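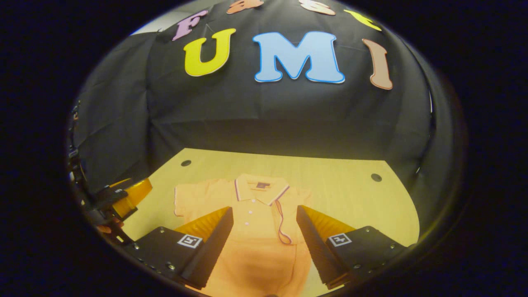

An orange short-sleeved polo shirt laid flat

Home | Clothing | Shirts | Index

Polo shirt

By Mitali Karunaratne, Sunday, November 3, 2019

A polo shirt is a pullover shirt with a soft collar and a short buttoned placket at the neck. Most are made of knitted cotton, often in a piqué weave that lets air through. The style grew out of sports clothing and is now common as school and work uniform. Some have a longer back hem, known as a tennis tail, which helps keep the shirt tucked in.

Last updated: July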